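Keeping Your Home Workout Gear From Falling Apart (or Stinking Up the Closet)

I've been working out in my spare room since we moved to Gancombe, and I've wrecked enough equipment by now to have opinions about it. My first set of bands lasted one summer! So these are the things I do these days, most of them learned the dumb way.

Bands first. Wipe them down with a damp cloth and a drop of dish soap, then let them dry flat, out of the sun. Mine used to live on a hook by the window and they went chalky and cracked right where they folded. A light dusting of cornstarch stops them from sticking to each other (do it over the sink, please, or you'll be finding it in the carpet for a month). Before you pull on one, run it through your fingers and look for little nicks. If you find any, cut the band up and use the pieces for tying tomato plants.

Cuffs and ankle weights get funky fast. Mine are the cheap Drokham kind with the hook-and-loop straps, and they can't go in the washer, so I sponge the inside with white vinegar and water, half and half, and prop them open overnight. For the lint in the straps, an old toothbrush works okay and a dog comb works better. Close the straps before you put them away or they'll grab onto everything you own, leggings included.

Foam mats: roll them with the top side facing out and they'll lie flat the next time. I rolled mine the other way for years and spent every warm-up fighting the corners.

Then there's labeling. I've got bands in five colors and I could never remember which was which, so I write the resistance right on them with a permanent marker, 19 pounds, 40 pounds and so on. Let the ink sit for a few minutes before you touch it. On dark rubber use a paint pen, or put a bit of white tape around the handle and write on that.

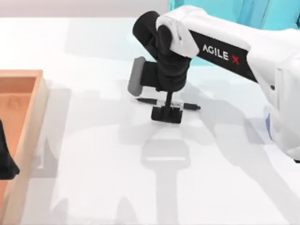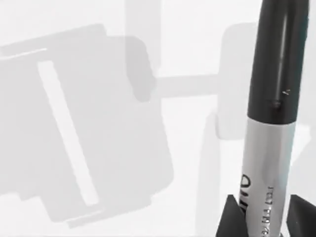
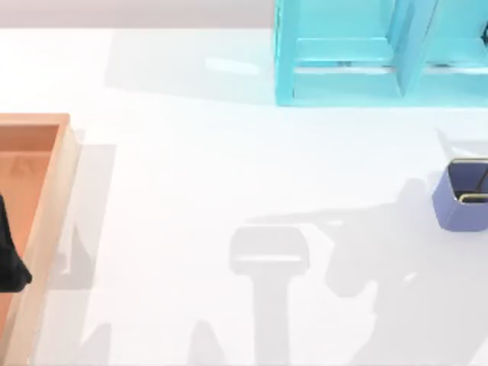 Dumbbells I don't bother labeling, but I do wipe the handles, and if they're bare metal I rub in a tiny bit of mineral oil every December when I'm stuck indoors anyway. Tiny! You want to be able to hold on to the thing afterward.

If you have a bench, check the bolts. I have a Drakari folding one, rated for 200 pounds, and it develops a wobble every couple of months that goes away with a quarter turn of the wrench. I taped the wrench to the leg so I can't lose it.

Last one is my jump rope. The cable came coiled tight from Ghanem Sports and kept its kinks no matter what I did, until I hung it over the shower rod in a steamy bathroom with a clothespin on each end. It took two evenings, and I got to 156 skips the next morning before I tripped on the dog.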